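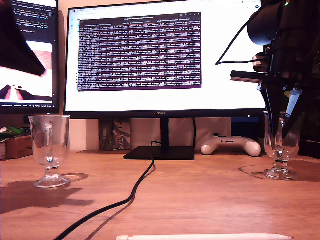
I wash and sort glasses on the late shift and I'd like to know what I'll be doing a year from now. That was the first message in the staff inbox after the notice went up, and most of the others asked some version of the same thing. The answers on this page are for everyone at Hitine who works with glassware, at the counters or in the wash rooms.

Last updated 18 May 2026

What is being automated?
Moving clean glasses from the rack to the shelf and setting them out with the handles facing the right way. Taking orders, making drinks, clearing tables and loading the washers are not part of the project.

Which sites are affected?
Paterson first, and only the wash room there. Hitine has 26 sites and no others have a date. If your site is added, your manager has to tell you in writing before any equipment arrives.

Will anyone lose their job?
No positions are being cut at Paterson. Hours on the current schedule stay as they are. The agreement with staff runs for one year from the first day the station is in use, and it will be reviewed with your representatives before it ends. We can't promise anything past that date and we don't want to pretend we can.

Where is it being worked on now?
At a desk in the Narkov office. The arms handle the same kind of footed glass with a handle that we use for hot drinks.
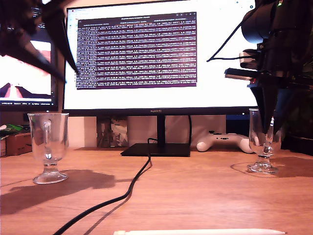

Right gripper in a footed glass at the Narkov desk.

Why glasses with handles? They're the awkward ones.
That's why they were picked. A straight tumbler looks the same from every side. A handled glass has to be turned, and people on shift told us the turning is what hurts their wrists by the end of the night. A full evening at Paterson is 700 glasses.

How far along is it?
The log had 2174 attempts in it at the end of last month. Too many still need a person to step in, and clear glass is harder for the cameras than the mugs were. The start date will not be set until the people who will run the station have signed off on it.

Who will run the station?
Six people from the current wash room team. You can put your name down with your shift lead until the end of May. Training is paid at your normal rate and takes place during working hours. Once you are signed off, your pay moves up one grade.

What does the job look like day to day?
You start the station, watch it, and take over when it stops. Two arms share one work surface, and each has its own side.

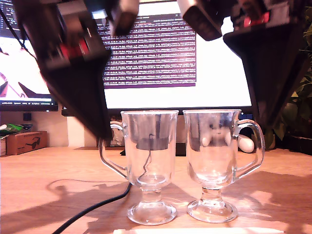

Most of what you do is small: straightening a glass that was set down crooked, pulling a chipped one, restarting after a pause. You still do the final check before anything goes out on the shelf.

I don't want to work next to it. Can I say no?
Yes. Tell your shift lead and you'll stay on hand sorting or move to the counter. It doesn't count against you.

Do the cameras record us?
They point at the work surface. Hands may show up when you reach in. Recordings are not used for reviews or discipline, and that is written into the agreement.

What if something breaks?
Press stop and sweep up as you would now. Breakage at the station is not charged to the shift.

Who is Brodance?
The company that services the arms. Their number will be on the wall by the station. You are never expected to open or repair anything yourself.

My question isn't here.
Send it to the staff inbox or put a note in the box by the time clock. You don't have to sign it.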